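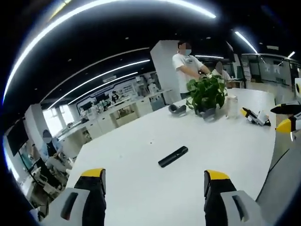 图1 公共大桌的桌面。绿植在靠里的一侧,右边是带盖的玻璃罐,黑色的遥控器状物品斜放在中部。

课程作业 > 空间与行为 > 小组报告 > 公共桌面

首页 通知 往届报告 下载 联系

一张公共桌子能不能靠“固定位置”保持整齐
小组成员:段凌云、Kekeli Wumbei、Marisol Begay
指导教师:Traian Ciobanu
提交日期:2018年8月25日

一、题目的由来

这个题目最初并不是我们想做的。开学时 Traian Ciobanu 老师给了一份选题清单,其中一条写着“验证固定位置法在公共桌面上的效果”。“验证”两个字我们当时就觉得别扭,好像效果已经有了,只差一组学生去盖章。讨论之后我们把题目改成了现在的问句,老师同意了,但要求照原来的计划把方法完整试一遍。

固定位置法出自 Debashish Wanigasekara 给 Gernville 学习中心写的一份整理手册。手册的意思很简单:公共桌上每样常用的东西都有一个点,用完放回那个点,桌面就会一直整齐。手册里有几张对比照片,左边乱,右边齐。两张照片之间隔了多久,谁收拾的,收拾完又维持了几天,一句都没有写。

二、桌子和桌上的东西

我们选的是中心里那张白色大桌。桌面大而光亮,边缘是外凸的弧形,和常见的长方桌不同。这一点对后面的讨论有影响,手册的示意图全部按直角桌画,“左上角放文具,右上角放杂物”,放到弧边的桌子上,角在哪里要先吵一次。

桌上的常住物品,组里的叫法前后不统一,报告里按下面的写法:

绿植。叶子宽,心形,种在灰色的盆里,叶片垂到盆沿外面。
灰色小件。图1里绿植左手边那个,形状像胶带座,上部深色。Marisol 的记录里写“胶带座”,Kekeli 的记录里写“弧形架子”,合并表格时我们吵了半天,最后统一叫灰色小件。
玻璃罐。透明,有盖。
黑色长条。像遥控器,下文就叫黑色长条。

亮白的桌面有个麻烦,什么东西掉在上面都看得见。图1里黑色长条左侧那几个小黑点,换一张木纹桌面多半不会有人注意。所以当使用者说“这张桌子老是不干净”时,他们说的可能是颜色,和东西摆没摆好关系不大。手册把“干净”和“整齐”混在一起用,我们认为这是它最大的问题之一。

三、做法

项目分2个阶段。第一阶段什么都不动,只记录;第二阶段按手册给常住物品定点,在桌边放一张说明卡,再继续记录。记录由三个人轮流做,时间是每次公共时段结束以后。

判断标准写在表头上:物品在定点的一掌之内算“在位”,超出算“不在位”。用手掌当尺子是 Kekeli 提的,方便,缺点是三个人手掌不一样大。我们第二阶段做到一半才想起来应该用同一把尺子,已经来不及改了。

另外我们做了问卷。一共发出200份,收回76份,问的是“您觉得桌面比以前整齐了吗”“您知道东西该放哪里吗”“您是否看过说明卡”。材料费预算300元,大部分花在打印和标签纸上,标签纸最后没有用完。

定点用的软件是 Viserura,一个画平面布置图的小工具。它能把桌子画得很漂亮,可是弧形边缘只能用一段段折线去凑,画出来的桌子像削过的土豆。我们只拿它画了一稿,后来全部手画。

四、看到了什么

先说绿植。它几乎没有离开过定点,两个阶段都一样。如果只看这一项,固定位置法可以说非常成功,但绿植在第一阶段没有定点的时候也待在那里。盆比别的东西重,又没有人需要用它,它不动和手册没有关系。我们在中期汇报时把绿植算进了总的在位率,数字很好看,老师当场问了一句“去掉它呢”,之后我们就去掉了。

玻璃罐的情况类似,偶尔被往里推一点,大体不动。

黑色长条最能说明问题。它小,顺手,拿起来的人多,放下的时候想着别的事。第二阶段我们给它定的点在绿植前面,可它经常斜着躺在桌子中间。图1里它也是在中部偏前的位置,一头朝右上方。我们请教过几位常来的同学,有人说中间最好拿,坐哪一边都够得着。照这个说法,中间才是它合理的位置,手册要求小件靠边,反而要每个人多伸一次胳膊。Marisol 认为应该顺着使用者的习惯重新定点,段凌云认为那样一来就不是在检验手册了。两种意见都保留在这里。

灰色小件在第二阶段前几次记录里确实规矩了许多,后来慢慢散回老样子。我们不敢把前面的规矩归功于定点,那几次记录时说明卡刚刚放上桌,我们三个又轮流在旁边拿着本子,谁看了都会顺手把东西摆正一点。

五、问卷的问题

认为“更整齐了”的人在回收的问卷里占多数。我们不太愿意拿这个结果当结论。问卷是在说明卡旁边发的,看到卡片的人自然知道我们希望听到什么。没有交回的问卷比交回的多得多,那些人是觉得没变化,还是单纯懒得填,我们不知道。

还有一份问卷在空白处写:“桌子本来就不乱。”这句话后来在组里引用得最多。第一阶段的记录其实也支持他,桌上常住的东西就那么几样,说它需要一套方法来管理,可能从一开始就夸大了。

六、和其他做法的比较

隔壁小组做的是 Madelwood 的收纳托盘,把小件集中到一个浅盘里,不规定盘里怎么摆。他们借给我们用过一个下午。时间太短,说不上什么数据,只能说找东西的人会先看盘子。我们倾向于认为托盘对黑色长条这类东西更合适,也知道这个倾向里有对手册不满的成分。

Kang 的墙面挂架我们只看了样本册,没有试。样本册上的照片都没有人在用,参考价值有限。

七、结论

按手册的方法执行,不好动的东西继续不动,好动的东西继续动。就这张桌子而言,我们没有找到可靠的证据说明定点本身起了作用。这个结论也有自己的毛病:记录者就是定点的人,手掌标准前后不一致,公共时段的使用人数没有控制,桌子只有一张。别的组如果得出相反的结果,我们不会意外,但希望他们把绿植去掉再算一遍。

给学习中心的建议有两条。第一,常用小件的位置先看大家怎么用,再写到卡片上。第二,桌面擦拭另外安排,不要指望摆放方法顺带解决小黑点。

八、后续

中心打算十一月更新整理手册,Debashish Wanigasekara 已经看过本报告的初稿,他的意见是记录时间太短,习惯还没有形成。我们问多长算够,他没有给出期限。原始表格和没用完的标签纸放在 Kekeli 那里,下一组需要可以去拿,表头里的“一掌”请先改掉。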